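Part 2: Loading your sequences and finding start sites in Cestum

14 shares | 3 comments

If you've got through the install (well done, it's the dull bit), you should have Cestum open with an empty project in front of you. I'm going to take you through my own set-up for mapping transcription start sites in yeast, using the Mosquera practice set, which has 792 genes in it and runs happily on an old laptop. I've done this more times than I'd like to admit, so I'll put in the bits where I usually trip up!

1. Go to File, then New project, and give it a short name with no spaces. Cestum will take spaces, but the export step later on gets muddled by them.

2. Choose your reference genome first and your reads second. If you do it the other way round you'll get a grey progress bar that sits there for ever.

3. Set the window to 82 bases either side of each peak. The default is wider, and I find it lumps neighbouring start sites together (which rather spoils the point of looking for them).
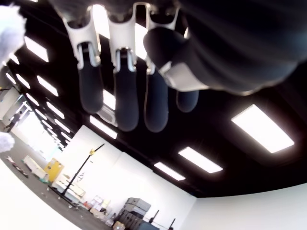
4. Press Map and leave it alone. Mine takes some 2 hours, so I go and do the washing-up.

CAUTION: don't rename or move the reads folder while mapping is going on. You won't get an error, just a half-finished table that looks perfectly fine.

5. When it's done, open the Peaks tab and sort by gene. Any gene with more than one row has more than one possible start site. I got 1236 rows in all from the practice set, and if yours is wildly different, check step 3 again.

NOTE: a row in the table is only a candidate. I like to see the same peak in both replicates before I believe in it, and I throw out anything that turns up in just one. 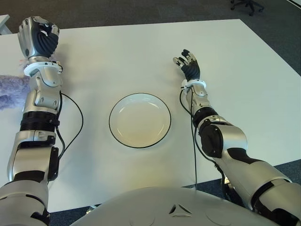
Next comes the Druvis plug-in, which draws the start sites along each gene as little flags. Turn it on under Tools and pick a gene you know well, so you can tell if something looks daft. I keep the track view as bare as the plate between those two silver arms to begin with, then add one layer at a time: flags first, then coding regions, then the read depth. Put everything on at once and you'll never spot the second flag hiding behind the first.

6. Export with File, then Save table as, and choose the Cindach format if you're carrying on to Part 3. Plain text works too, but you lose the strand column and have to add it back by hand.

Was this page helpful? 27 likes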